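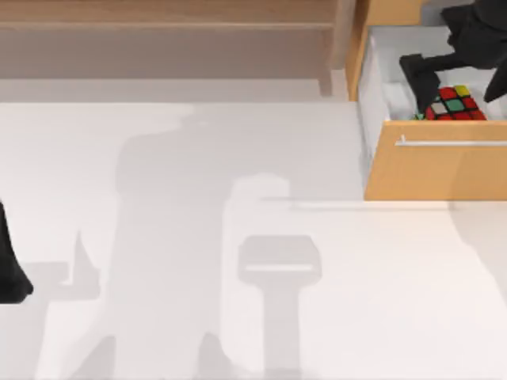 Drawer retrieval task in simulation, with the gripper over the cube.

Gripper comparison: first results from the drawer task

The manipulation group has finished its first comparison of two parallel-jaw grippers on the simulated drawer retrieval task. The units under test were the Tavis, which has been the default on both arms since the project began, and the Grenico, which has a narrower fingertip and a longer finger. Both were modeled from supplier drawings and run under the same Telgate controller with no change to gains between sets.

The task is simple to state. The drawer starts open with a puzzle cube inside it. One arm reaches down into the compartment, closes on the cube, lifts it clear of the drawer front and holds it for three seconds. The second arm stays parked. Start angle and position of the cube are drawn at random for each attempt, within limits that keep it fully on the drawer floor.

We ran 3,000 attempts in total, split evenly between the two grippers. Of these, 1,965 ended in a completed hold. The Grenico accounted for the larger share of the successes, and most of its advantage came from starts where the cube lay close to the drawer front. In that region the finger has to come down between the cube and the back of the front panel, and the blockier Tavis tip often touched the panel first. The controller reads that contact as an early grasp and begins to close, which pushes the cube away or turns it under the finger.

With the cube near the middle of the drawer, the two grippers could not be separated. The Tavis was slightly better on starts where the cube was turned well away from the finger axis. Its wider contact face tends to rotate the cube into line as it closes, while the Grenico tip is more likely to catch an edge and let it roll out. We had expected the opposite and reran that subset with a new random seed. The result held.

Camera placement

The same runs were used to compare two camera positions. The overhead view was kept from the spring work. It gives good coverage of the floor and the cabinet faces, but at the end of the descent the gripper housing covers a large part of the drawer interior, and the pose estimate for the cube degrades exactly when it is needed. A wrist-mounted view removes most of that problem and adds one of its own: at the start of the reach it sees very little of the drawer, so the approach has to be planned from the overhead view anyway.

The current setup uses the overhead camera down to 52 mm above the drawer front and the wrist camera below that height. The handover is a hard switch. Blending the two estimates was tried and dropped after it produced a visible jog in the path on many attempts.

Shadows remain a nuisance in the overhead view. The floor is near white and the arm throws large, soft-edged shapes across it, some of which the segmentation step has labeled as part of the furniture. Turning shadows off in the renderer clears the errors and also makes the images useless for transfer, so they stay on. The next training set will vary the light direction on every attempt.

Controller notes

Two changes were made to the Telgate configuration after the comparison closed, and neither affects the figures given here. The contact threshold on closing now depends on finger height, so a touch on the panel during descent no longer triggers a grasp. The control loop in simulation was also raised to 400 Hz to match the bench — the lower rate was hiding a small oscillation in the Tavis fingers at first contact.

The Vasiliauskas linkage, a compliant finger design requested by several readers, was not included. The contact model we use treats fingers as rigid, and any number we gave for it would say more about the model than about the hardware. It will go directly to the bench in December, along with one Grenico unit on loan.

Configuration files, start poses and per-attempt logs for both grippers are on the group share, in the folder for the drawer task. Anyone rerunning the sets should use the older contact threshold, which is stored with the logs.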